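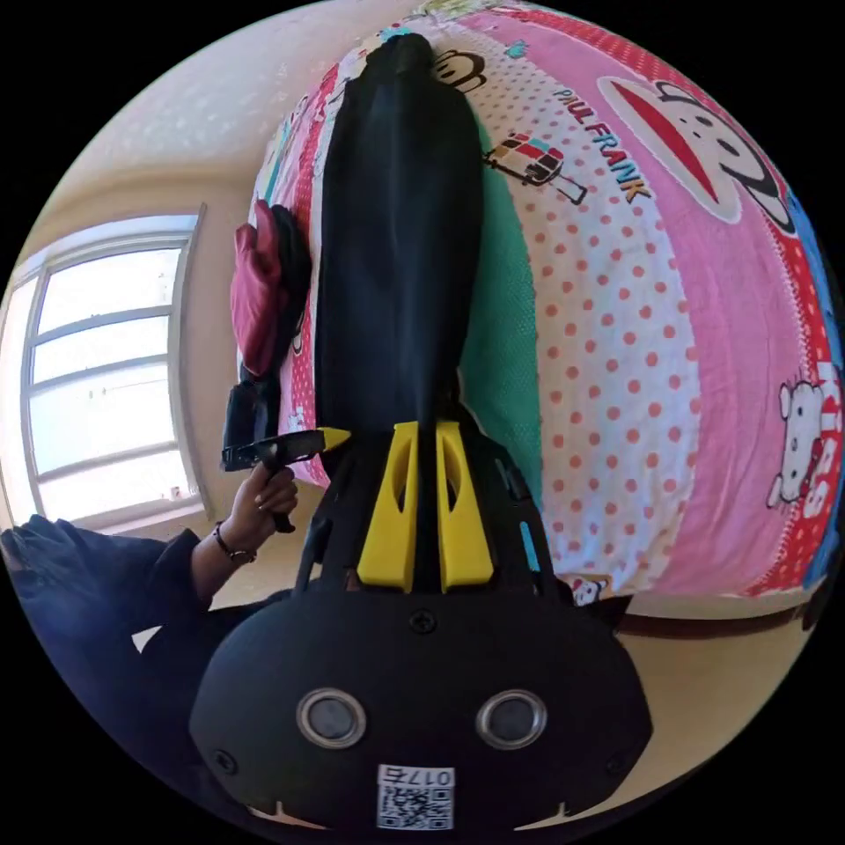

I went to the Adorov open day in Hendetholm expecting to be sold a wardrobe, and I was half right. Adorov has spent the summer telling people that they own too little storage and fold too badly, and that both can be put right for a fee. The open day was free. The leaflet promised "a real bedroom, real clothes, real results", and as I have sat through two of these afternoons before, I took the bus and brought a sandwich.

The real bedroom is upstairs, at the end of a corridor lined with order forms. I will give them this much, it does look like a room in which a person might sleep. I had expected white linen and a bowl of pebbles. Instead the bed has a Paul Frank sheet on it, all pink bands and polka dots and grinning monkeys, and most of the clothes are black or near enough. Black on pink is a good choice if you want visitors to see the edges of a fold. It is a poor one if you want them to believe you about colour sorting, which took up a whole page of the leaflet and was never mentioned upstairs.

The system they teach is called Toma. As far as I could follow, Toma means folding a thing lengthwise into a narrow strip, smoothing it, and then either rolling or stacking it. My grandmother did this with tea towels and did not give it a name. The course handout says a long fold "releases the garment's natural line". I wrote that down and have looked at it several times since, and I still don't know what it means.

Trousers get the most attention. They are laid out flat down the middle of the bed with the waistband towards the head, and you are meant to flatten the legs before you fold anything at all. Fine. But the trousers used have an elastic waistband, and elastic waistbands bunch. I asked what one does with a pair of stiff jeans and was told that jeans are covered in the second session - which costs extra.
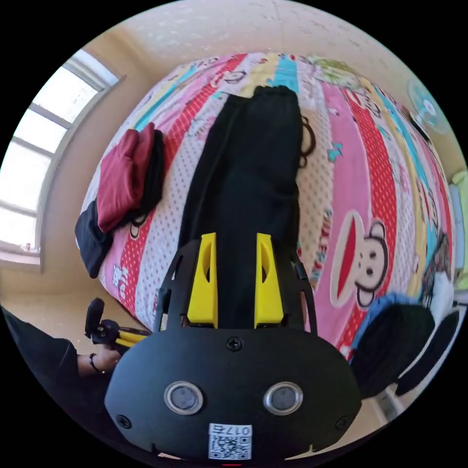 Brinivwood Home Notes, No. 180

The finished pile was the part I wanted to see, and it was modest: a dark red garment on top of a black one, tidy enough, with something navy still hanging over the side of the mattress. I have no quarrel with modest. I do have a quarrel with the poster downstairs, which says that Toma can put 2000 items through a household "without stress". A household with 2000 items has other problems.

The room itself I liked more than the lesson. There is a big window with white frames and a proper sill, a speckled cream wall, and a fan fixed up high in the corner. Adorov would like you to swap all this for fitted units at 1498 for the starter set, drawers not included. I noticed that the folding was being done on the bed, as it is in every house I know, and that no drawer was opened while I was there. 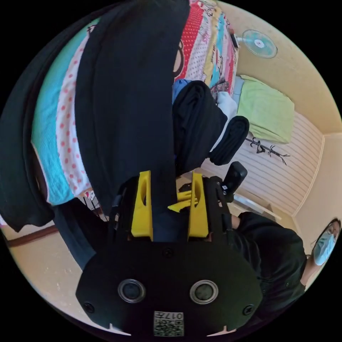
Rolling is where I began to come round a little. A black roll on a bed takes up less space than the same thing flung over a chair, and it can be picked up in one go. Whether it stays rolled after a week in a drawer with a child looking for socks is a question I put twice. The first answer was about mindset. The second was about drawer dividers, sold separately.

Tea was decent, the biscuits less so. The next open day has not been announced, and the June one was apparently much fuller. If you go, read the order form before you sign for the "free" folding board, as there is a postage charge on the back.

Visited July 26, 2024. Bus fare paid by the writer, sandwich likewise.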